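Jurkoneck Shared Workroom — Minutes of the August Meeting

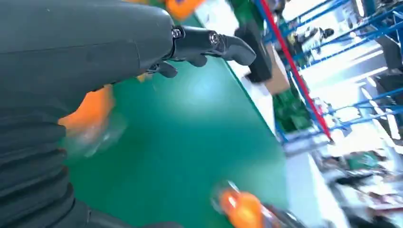 Items on the green mat, main work table.

Meeting opened 6:40 p.m. Shota Sugawara in the chair. Minutes of the previous meeting were accepted with one correction: the shelf paint was bought from Kadlec, and was wrongly entered under Zistix.

1. Main work table

The chair reported that the green mat is staying. It was laid as a trial in the spring and most users have asked to keep it. Two members said the glare off it is tiring in the evening with the overhead lights on. Agreed to try the table with only the window-side lights for a month and see if anyone complains of the dark.

There was a long discussion about things being left on the mat. Small orange pieces, some of them still in clear plastic, have been put down there and not put away. Some members felt the table is the natural place for goods that are waiting to be sorted. Others need the full surface for cutting and packing and are tired of moving other people's things before they can start. Proposed that the mat be cleared by whoever uses it last each evening. Carried, one against.

The pale edge of the table is to be kept for tools and equipment only. No drinks on either part.

2. Unwrapping and plastic

Goods are to stay in their plastic until they have been checked against the delivery sheet. After that the wrapping comes off at the bench by the door and goes straight into the clear bag. The clear bag was full for most of July and people were stuffing film into the paper bin. The hauler has now refused that bin twice.

Question raised whether wrapped bottles count as checked if the label can be read through the film. The chair said no, they have to be opened. Celludden will not take back anything reported more than two weeks after delivery, and we lost money that way last winter.

3. Storage

The low shelves are full. Shota Sugawara has priced a second set from Kadlec at $400, delivered flat. A used set came up at $80 but is too deep for the wall and would block the radiator. Agreed to buy the Kadlec set. Assembly to be done on an evening when the table is free.

Labels: the printed ones from Zistix are peeling. Several drawers now have no label, and two have the wrong one. Agreed to go back to masking tape and marker until something better is found.

4. Money

Balance at the end of July was $1,475. The shelves will come out of this. The target of $2,000 by the end of the year was discussed — most thought it could still be reached if the fall sale goes ahead. No decision on raising the monthly fee. To be brought back next time with last year's heating bills.

5. Other business

The tape dispenser is missing again. If it is at someone's house, please bring it back.

The side door sticks in damp weather and has to be pulled hard from the inside. A note will be put up. The landlord has been told twice.

Request for a second pair of heavy scissors. Approved, to be kept on the hook and not in the drawer.

Actions

Shota Sugawara — order shelves, write to Celludden about the short delivery, find the heating bills.
All members — clear the mat at the end of the evening.

Meeting closed 8:05 p.m.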